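Chapter 7
Serving Temperature and Service Order 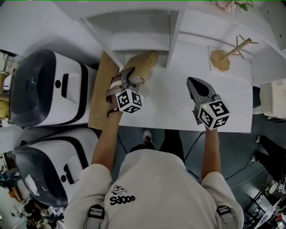 Figure 7.1 A cardboard box held upright at the back of a white table.

The temperature at which a wine reaches the guest affects how its aroma, acidity and tannin are perceived. Cold suppresses aroma and makes tannin seem harder. Warmth releases aroma but also brings the alcohol forward. A banquet kitchen must therefore plan its cooling space along with its menu.

This chapter deals with set menus for up to 100 covers, with one wine poured per course. Section 7.1 defines serving temperature and cellar temperature and sets out the difference between them. Section 7.2 covers the order of service, including the placing of sweet wines before a cheese course. Section 7.3 applies both to the Irnura dinner, a December event for 62 guests planned by Efthymia Margaritis.

Terms used in this chapter
Holding time: the interval between removal from cooling and the first pour.
Pour: the measured volume served to one guest with one course.

Readers who have not completed the pour calculations in Chapter 6 should do so before starting Section 7.2.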